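Setting Up a Poker Mat for Hold'em Night

Posted 2023-03-17 by Hiba Rizk

I love a printed poker mat! You roll it out over whatever table you've got and suddenly the evening feels like a proper game. I've been hosting since November, and this is the setup I use every time.

You'll need a mat, a deck, chips and something for the dealer button (a bottle cap is fine).

1. Clear and wipe the table. Crumbs make bumps, and bumps flip cards.

2. Unroll the mat face down first and leave it for a few minutes. Mine lives in a tube and curls like crazy — weigh the corners down with books if yours does too.

3. Turn it over and center it, leaving a border of bare table for drinks. Keep those off the mat!

4. Find the card outlines in the middle. That's where the community cards go: three for the flop, then the turn, then the river.

5. Count your deck before anyone sits down. Fifty-two, jokers out. We once played half a night with 51 and only noticed when my friend Najwa Qaisi went looking for the queen of clubs.

6. Shuffle well. I do a few riffles, a strip cut, one more riffle, then offer the cut to the player on the dealer's right.

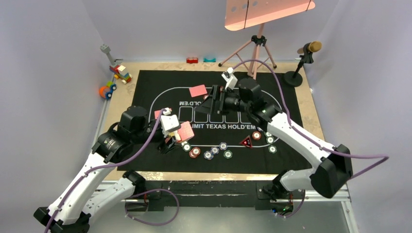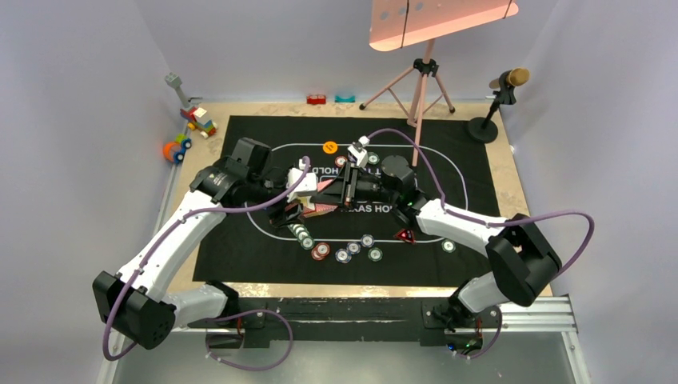
Black mat with the white oval and the Hold'em lettering, on the beige table.

7. Hand out chips. We start with 100 each in play points, and blinds of 1 and 2 keep things moving nicely for beginners.

8. Deal two cards to each player, one at a time, starting left of the button. Slide them low across the mat so they don't flash.

9. Burn one card before the flop, one before the turn and one before the river. Keep the burns in a little pile away from the outlines.

When you're done, brush the mat off and roll it with the print facing out. It'll lie much flatter next time. Spilled something? Blot it with a damp cloth and let it dry flat overnight before it goes back in the tube.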